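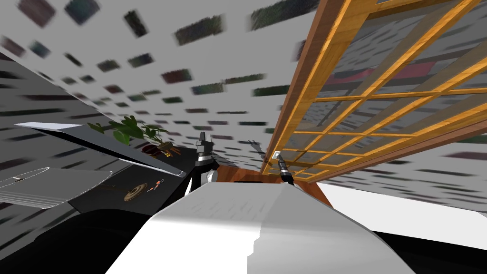 Home Boards Robots and Automation Simulation Sign in

Gripper fault in sim, left arm stops with fingers pointing up

Last updated 30 December 2021

Roos Meijer

I have a two-arm robot set up in a simulated room, using the Skadberg controller and the standard Bosman gripper model on both arms. The job is simple. One arm reaches toward a potted plant on a black cabinet, closes on the pot and holds it, and the other arm stays back out of the way.

It ran fine for most of a week. Now the reaching arm stops partway with its fingers pointing up, and the controller reports "joint limit, wrist" and locks both arms. I have to reset the whole room to get going again. It doesn't happen every time. In the last batch of 60 runs it stopped on 36 of them.

What I have tried so far: lowering the speed by half, moving the pot a little closer to the robot, and reloading the arm files from the July release. Slowing it down made no difference. Moving the pot helped for a few runs and then the fault came back. The other arm never reports anything, it just gets locked along with the first.

I would like to sort this out before the same program goes onto the real robot at our shop in Dondport. Has anyone seen this fault?

Dondport Robot Repair

Check the cables.

Xuân Khúc

There are no cables to check in a simulation, so skip that one.

I had the same message last year on a similar setup. The fault is in how the wrist angle is counted. The planner can reach the same hand position with the wrist turned either way, and it picks whichever is shorter from where the arm is now. If you don't send the arm back to its home position between runs, the turns add up. After a while the short way goes past the limit and the controller stops it. That would fit with it working for days and then failing, and with speed making no difference.

Three things to do, in this order:

Open the log from a failed run and look at the last wrist value before the stop. If it is right at the limit, you have the same problem I had. If it is well inside the limit, ignore the rest of this and post the log.

Add a move to home at the start of every run. Do it with a joint move, so the wrist unwinds. A straight-line move will leave the turns in.

Set the wrist range in the planner 3 degrees tighter than the range in the controller. Then the planner refuses a bad path before the arm starts, and you get a planning error you can catch.

About the second arm being locked: leave that setting alone. It is meant to stop both when one faults. We turned it off once at the Trorkville site to save time on resets, and the good arm kept moving into the space where the stopped one was. On a real robot that is a broken gripper, or someone's hand.

I would also run a long batch before you move to hardware. We did 980 in a row with no resets before we signed off on ours.

Roos Meijer

Last wrist value was right at the limit in every failed log I opened. Added the home move and have had no stops since, but I have only done a short batch. Still need to change the planner range. Leaving the lock on.

Related on this board

Wrist limit error after loading a saved pose
Skadberg controller: how to catch a planning error
Bosman gripper closes but reports open
Resetting one arm without resetting the room
Joint move or straight-line move for homing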